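1/ 이사 4일차. 부엌 정리 얘기 좀 짧게 씀. 길어지면 중간에 끊고 자러 감

2/ Whitlock 건물 6층인데 주방이 진짜 좁음. 싱크대 옆에 도마 하나 놓으면 끝. 전에 살던 집이 넓었던 거지 뭐

3/ 일단 박스부터. 겉에 "주방"이라고만 써놓은 과거의 나 반성해라. 주방 박스가 몇 갠데 냄비가 어디 들었는지 어떻게 알아

4/ 다음엔 꼭 박스 옆면에 쓸 것. 윗면에 쓰면 쌓는 순간 안 보임. 이거 지난번 이사 때도 똑같이 말했는데 또 윗면에 씀

5/ 유리컵은 수건에 싸서 옮겼고 다 살았음. 뽁뽁이 안 삼. 양말도 썼다 두꺼운 걸로

6/ 양념은 Eimear Costello 블로그 보고 따라하는 중. 자주 쓰는 것만 손 닿는 데 두고 나머진 전부 위칸. 간장 참기름 소금 고춧가루까지가 아래칸. 식초는 고민중

7/ 근데 위칸에 올린 건 결국 안 쓰게 됨... 1월에 산 큐민 아직 새거

8/ 선반은 Mollden 거 주문함. 폭 29cm. 벽이랑 냉장고 사이 틈에 딱 들어갈 예정. 안 들어가면 울거임

9/ 줄자로 두번 쟀는데도 불안해서 한번 더 재러 감. 걸레받이 튀어나온 거 빼고 쟀었네?? 다시 쟀다. 들어감

10/ 음료수는 세워서 뒤쪽 벽에 붙이기, 도마도 뒤로 밀기. 앞쪽을 비워놔야 뭘 썰든 하지
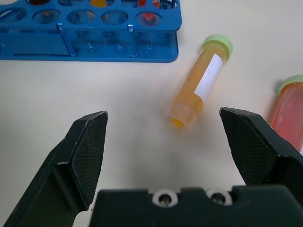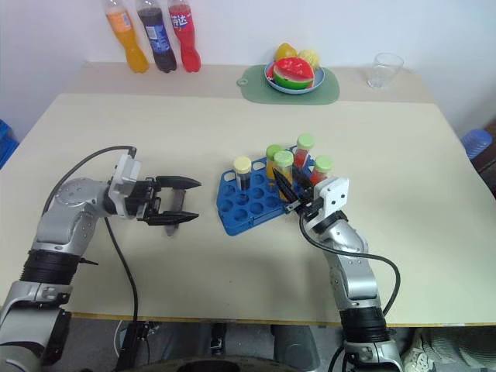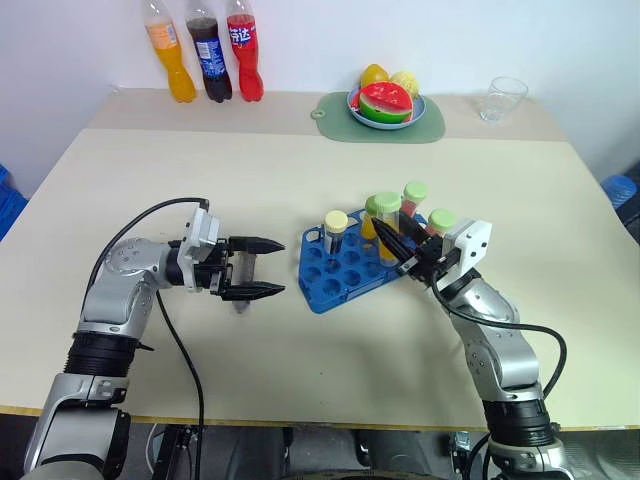
11/ 질문 온 거. 싱크대 밑에 쌀 둬도 되나요?

12/ 습기 차서 안 두는 게 좋아요. 밀폐통에 담아서 냉장고가 제일 낫고 자리 없으면 그늘지고 바람 통하는 데. 여름엔 벌레 금방 생김 조금씩 사세요

13/ 싱크대 밑은 세제랑 비닐봉투, 안 쓰는 큰 냄비 정도. 배수관 있어서 어차피 공간도 애매하고. Gravau 접이식 바구니 넣었더니 그나마 꺼내기 편함

14/ 서랍은 아직 손도 못 댐. 수저 칸막이가 전집 서랍 크기라 안 맞음. 잘라서 쓸까 하다가 일단 세로로 넣어둠. 젓가락이 삐딱하게 누워있다

15/ 냄비 뚜껑 어떻게들 보관하세요. 문 안쪽에 고리 달라는데 월세라 구멍은 못 뚫고 붙이는 건 자꾸 떨어짐. 새벽에 떨어지면 심장도 같이 떨어짐

16/ 아 뚜껑 답글 감사요. 책꽂이에 세로로 꽂으라는 분 많네. Hosenport 가면 파일꽂이 보고 올게요 철제로

17/ 그릇은 밥그릇 국그릇만 꺼냄. 큰 접시는 신문지에 싼 채로 아직 박스 안. 손님 올 일도 없고 급한거 아님

18/ 냉장고 문짝도 다시 정리해야 되는데 소스가 왜이리 많냐. 유통기한 지난 머스터드 두 개 버림. 같은 걸 왜 두 개나 샀는지는 모르겟음

19/ 박스 남은 건 내일. 테이프 자국 지우는 법 아는 분 답글 좀. 식용유로 문지르면 된다는데 벽지에도 되나? 자러갑니다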